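**Tasting corner opens at the Pirberg village hall**

The village of Pirberg has a new place for people who like to taste before they buy. Since April, the small firm Bavum offers free tastings in the side room of the village hall, every afternoon from 4 o'clock. The first weeks went well, says Ursina Zürcher, who runs the firm together with Luzius Aigner.

The idea is simple. Visitors sit down at a plain, pale table and receive a small portion in a bowl, without a name and without a price. They try it, they write a few words on a card, and only after that they learn what they have eaten. At the moment there are nine products in the programme, among them chocolate pieces, roasted grains and dried fruit from the region.

"When people see the packet first, they already have an opinion," Zürcher explains. "We want to hear what they think with the mouth, so to say." For the same reason there are no tablecloths and no posters near the table, and the bowls have no decoration.
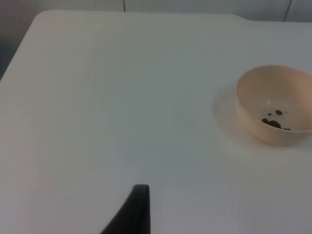

The portions are kept small on purpose. Aigner tells that on the opening day the bowls were filled much higher, and many guests were full after the third one. The firm has also stopped giving out sweet and salty products in the same sitting, after several complaints on the cards.

Until now 200 cards have been collected. They are kept in a box at the entrance, and everybody is allowed to read them. The strongest opinions are about a dark chocolate with caraway, which some guests found excellent and others did not want to finish. Bavum will decide in the summer if it goes on sale.

The municipality gives the room for free until the end of the season and has paid 300 francs for new bowls and spoons. The Marti bakery in Atmont has asked if it can bring its own biscuits for a test, and the talks about this are still open.

Groups of more than four persons are asked to register at the hall office. Guests with allergies should say it before they sit down; a list of ingredients is ready at the counter.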